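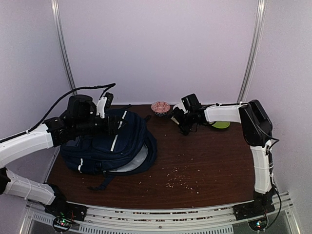 From: Veronika Frei
To: the Kaseo owners list
Date: 18th February
Subject: Re: Grinding noise when braking at low speed

Hello Dorin, hello all,

On Monday Dorin Bălan wrote:
> My Kaseo makes a grinding noise from the rear left
> wheel when I brake slowly, below 30 mph. The pads
> were changed in November. Must I buy new discs
> also, or can I wait?

I had the same noise last winter. In my case the pads were still good, but one slide pin of the caliper was stuck, so the inner pad was worn much more than the outer one. My mechanic cleaned both pins, put new grease on them and replaced the rubber boots. I paid 100 for the work, parts included.

Please ask the garage to measure the discs before you order anything. The minimum thickness is stamped on the edge, but on mine it was under the rust and I had to use a wire brush.

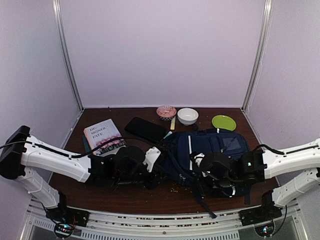
Is it safe to drive until the appointment?

If the pedal feels normal and the car does not pull to one side, I would drive only short trips, and slowly. With metal on metal I would leave it parked.

Valentin Zwahlen wrote here before that the Niter pads are noisy for the first 564 miles. I can not confirm this, mine were quiet after nearly 2 days.

Best regards,
Veronika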